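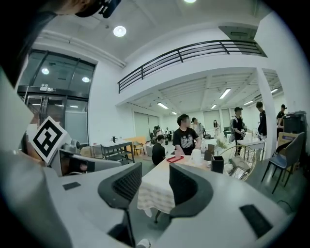 November, second dye day, started a bit after nine in the morning. We are still chasing a proper grey on the Nasero wool, and I want to get all of this down while the pots are cooling and before I forget which skein went where. Everything out of the iron bath so far has come up either a sad mushroom brown or a green that Danica kindly calls "lichen". The colour I have in my head is the thick charcoal of those two curved gripper fingers, and then a very pale grey beside it, like the body they rise out of, so that the pair can sit together in the one blanket without the light one looking like a washed-out version of the dark one. Even the ribbing on the inner faces has given me an idea for the border, but that is a job for whoever gets the loom first (Haruna, I suspect).

Wool today was 1095 g dry weight, all from the same batch, scoured last week and left in the bucket overnight with a lid on. I split it into skeins and tied each one with cotton in a loose figure eight. Please, everyone, tie them loosely. The tight ones from last time have little white waists all the way round and I have had to put them aside for tassels.

Tannin first. I used the oak galls Eino brought back, crushed in the old mortar and simmered in rainwater, then strained twice through the muslin and once more through a stocking when the muslin turned out to have a hole. The bath was the colour of strong tea. Wool went in at nearly 60 degrees and I held it there as well as our ring burner will allow, which means standing beside it and fiddling with the knob and not wandering off to answer the phone. I left it to cool in the pot through lunch. It smelled like a wet fence, quite a nice one.

Iron after that, in the Rendden pot and only the Rendden pot. I have written IRON on the lid again as the last label boiled off. I kept the iron at 2 per cent of the weight of fibre, less than we used in the first round, and dissolved it completely in a jug of warm water before any wool went near it. I think a good deal of our brown trouble came from tipping it in half dissolved. The blotches on the earlier skeins look just like that.

The first skein came out after 30 minutes and is a lovely soft mid grey, maybe a touch purple by the window. The second I left in until I had finished my tea and had a long chat with Archana about moths, so I'm afraid I can't give a proper time for it, but it is the darkest we have managed and the closest to what I wanted. Archana thinks it will dry lighter and she is usually right about these things. The wool still feels like wool, too, which I was worried about with the iron. I squeezed a bit against my cheek when it had been rinsed and there was only a slight harshness.

The pale one is not there yet. I dipped a skein in what was left of the bath and it came up beige with a grey thought somewhere in it. Takeshi suggests leaving out most of the tannin and starting from the naturally grey Okabe fleece, blending it with white before spinning. That would be more carding than I had hoped for this month, though I do like the notion, and the fleece is only sitting up there on the shelf.

Rinsed everything in three changes of rainwater and hung it on the back line under cover. Samples are knotted onto the card in dip order, left to right. Spent gall bath is in the bucket by the tap, don't throw it out, I want to try the linen in it.

Still to do: wash test with the dark skein, ring Tenance to ask if the alum has been sent, new muslin.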